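I finally tackled the cable drawer in August, and since Purificación Ibarra keeps asking how I did it, I'm writing it up (hi, Puri!). It took me 2 evenings, and one of those was mostly me hunting for the phone charger I'd just put away.

## What you need

- a few shallow plastic trays, in different colors if you can get them
- hook-and-loop ties (I bought the 100 pack from Lashari, way too many)
- a clear table

## Sorting the pile

1. Dump everything out. Yes, all of it!
2. Pull the thick stuff first. It's what's holding the knot together, and the thin wires slide out a lot easier afterward.
3. Give each color of cable its own tray. I tried sorting by plug type and gave up after ten minutes – half of mine have a different plug on each end.
4. Don't untangle yet. Get things into trays, then do one tray at a time with some music on.
5. Coil loosely, about as wide as your hand, and put a tie on. Tight little coils kink, and then you're fighting them next time.

Watch out for clear wire, by the way. It vanishes on a light tabletop, so run your palm over the surface before you call it done.
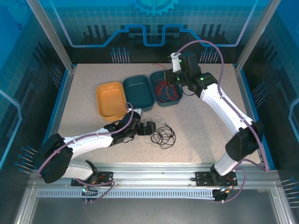 *Red cable in the right-hand tray, black still out on the table.*

Once a tray is finished, label the short side and slide it back in the drawer. Mine says "red, long" and "red, no idea."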